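Scissor storage: handles up in a cup, or flat in a tray?
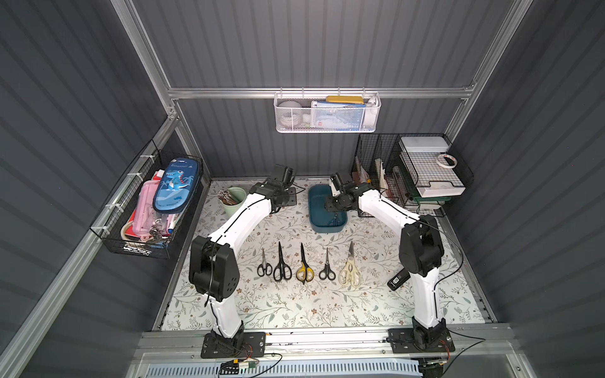 Follolthorpe, December

Plandunow
Sorting the cutting tools before they go back in the drawer. Five pairs, laid out with the blades all one way. The cream-handled kitchen pair is the widest and decides the tray size. The cup is already full of other things, so I am leaning toward the teal tray. Drawer interior is 35 cm deep, 33 usable once the runner stops are accounted for. Opinions?

Condo
Tray. Blades toward the back of the drawer, handles toward you. Same orientation as on your mat.

g_salinas
Disagree. A cup on the counter takes a fraction of the footprint. Get a second, heavier one for the scissors. A light cup tips when the handles are at the top, so put up to 20 mm of gravel in the bottom.

Condo
And then the points sit in gravel. Good way to ruin an edge.

g_salinas
Points, not edges. The cutting length never touches it. Cork disc over the gravel if it bothers you.

Uriel Zúñiga
Two separate questions here. Kitchen scissors get washed and should not share a closed tray with the ones used on paper and tape. Take the cream-handled pair out of the set and hang it near the sink. The other four will then fit a much narrower tray.

Plandunow
Fair point on the washing. I would still like them in one place. The yellow-and-black pair walks off if it has no fixed slot.

Uriel Zúñiga
Then cut a foam insert for the tray. Trace each pair closed, add 2 mm all round, and leave a finger notch at the handle.

Condo
Foam holds moisture. Fine for the dry pairs, wrong for the kitchen pair.

g_salinas
Do you need three with black handles? Two of them are small. Keep one.

Plandunow
One small pair is for thread only - it stays. The other I could give up.

Uriel Zúñiga
Tie a bit of tape on the thread pair or you will give up the wrong one.

Plandunow
Going with the tray, foam for four, hook for the kitchen pair. Will post the insert dimensions when it is cut.

g_salinas
Still a cup for me.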